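Gripper Week, Part 2 – Fruit Duty

I've been putting off this gallery page because I kept wanting one more try at the mangoes, but Adaeze Oyewole says she's tired of asking, so fine, up it goes!

We've been comparing two sets of finger pads on the parallel grippers, the hard Birnix ones and the softer Quan ones. Same arms, same controller, same pick list, 100 picks per set. I like fruit for this (Ziad Issa would much rather do boxes) since round things show you right away when your closing force is off. Lemons are easy. Mangoes want to roll, and anything leaning on wire mesh makes the approach angle a real pain.
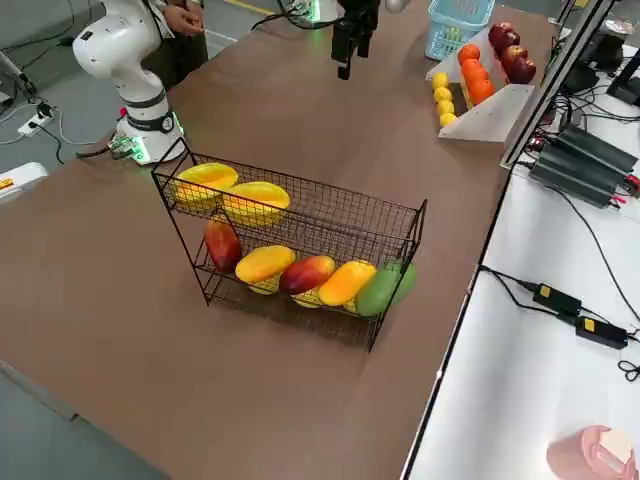
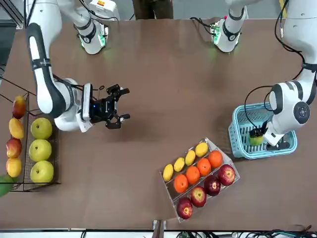
Mangoes in the black wire basket, then the overhead view with one gripper down in the blue basket on a small green fruit.

My take so far – the Quan pads win on the big fruit and I'd pick them for daily use, but they're fat, and they bump the neighbors when things are packed close. The Birnix pads slip in fine and then lose the mango if you're even a little off center. I had 6 drops with them before I slowed the lift down. Ebere Ekwueme thinks most of that was my speed setting and she may well be right.

Next up is the Eker controller, with the same fruit and the same 100 picks. If you want the settings file for either pad set, send me a note and I'll mail it over.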